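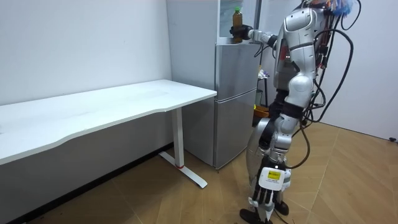 What did the kitchen grant pay for this period?

Shelving, door seals for the refrigerator, storage tubs and the hours to sort and label the dry goods and bottles at the Teshome house. The second payment has not been touched.

Progress report, shared kitchens, November 2023
Prepared by Bezawit Nigatu for the Bodgate Fund

Work done

We started with the Teshome kitchen, as agreed in the plan. Everything came out of the cupboards and the refrigerator over two mornings. Food past its date was thrown out and the rest was grouped by use. Oils, sauces and syrups had been spread over three cupboards and the windowsill. They now have one shelf by the stove, and anything marked "refrigerate after opening" goes in the door racks.

The top of the refrigerator is not a storage place under the new kitchen rules. Residents may set a bottle down there while they cook, but it goes back on its shelf afterward. Eldana Negussie has written this into the house sheet, which is taped inside the pantry door.

The freezer was defrosted and both seals were replaced. We bought 30 tubs with lids from Jarodico and have used most of them for rice, lentils and flour. Labels are in English and Amharic.

Not done

The pantry at Graltameck is behind. The wall needs plaster before brackets can go in, and the first plasterer canceled. A second one has looked at it and can start in January. Five shelves are cut and stored in the hallway there, which residents have complained about. We will move them to the shed.

Money

We have spent 80 percent of the first payment. Tubs cost less than planned and seals cost more. Receipts are in the folder Eldana sent with the last request.

Next steps

Finish the Graltameck wall and shelves. Recheck dates on bottles and cans at Teshome. Replace the labels that have come off near the sink with a waterproof kind.

We would like to move the leftover tub money to plaster. Please let us know if this needs a separate form.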